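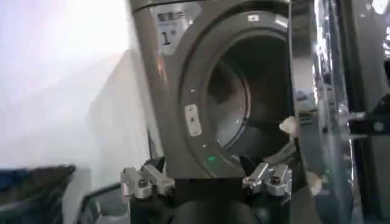 Davoud Jafarzadeh put it this way when the subject of the new loading cell came up: the work had become lighter and harder to plan, and he was no longer sure at what point in the shift a batch was his responsibility. Similar remarks recur in the interviews at Gillison, and they guide the analysis in this section.

4.2 Redistribution of tasks at the washing stage

Figure 1. Gripper with two metal fingers, open, at the door opening of a front-loading washer. The glass door stands open to the right.

Before the cell was introduced, an attendant at Gillison carried out the full sequence for each machine: sorting, loading, closing the door, choosing the program, unloading, and checking the drum for items left behind. Under the Tultero arrangement, loading and unloading were assigned to the arm. Sorting, program choice and the drum check stayed with the attendant. The formal job description was not revised during the study period, and the division of tasks was settled on the floor in the first weeks.

We observed 90 loading cycles across 2 shifts. Each cycle was coded for the party that started it, the party that ended it, and any point at which an attendant stepped in. Interventions were coded as corrective (an item was caught at the door or dropped), preventive (the attendant rearranged a bin before the arm reached it), or supervisory (the attendant stopped work elsewhere to watch). Coding was done from field notes and the event log of the Negi scheduling software, which records a time for each door signal and each stop.

Corrective interventions were the category management had expected, and the only one with a field in the shift report. Preventive interventions were not recorded anywhere before our observations began. Attendants described them as part of sorting. In practice they formed a separate task: long items were folded or untangled, straps were tucked in, and small pieces were moved to the top of the bin. Several attendants had developed a fixed order for this work and taught it to new staff, although it appears in no written procedure.

The supervisory category proved the most difficult to delimit. An attendant folding at a nearby table may look up at the cell many times without leaving the table. We counted only cases in which the hands stopped. This rule is conservative and probably understates the attention the cell requires, particularly at the start of a shift – when bins from the previous night are mixed.

Two consequences for staff follow from this pattern. First, physical effort fell at the machine and rose slightly at the sorting table. Attendants reported less bending and more standing in one place. Second, the pace of the work was now set by the Negi queue. Breaks had earlier been taken between loads at the attendant's discretion; they were now taken when the queue allowed it, and by September the 8 attendants had agreed on an informal rota to cover one another.

Responsibility for rewash remained unsettled. When a load had to be washed again, the report still named the attendant on shift, regardless of who or what had loaded the drum. Jafarzadeh and others raised this with the shift lead, and a second signature line was added to the form. It was seldom used. We return to the question of accountability in Section 5.

Related items

Shift handover and machine queues in textile services
Bullance: notes on a second site
Sorting as hidden work: a coding scheme
Break patterns under scheduled automation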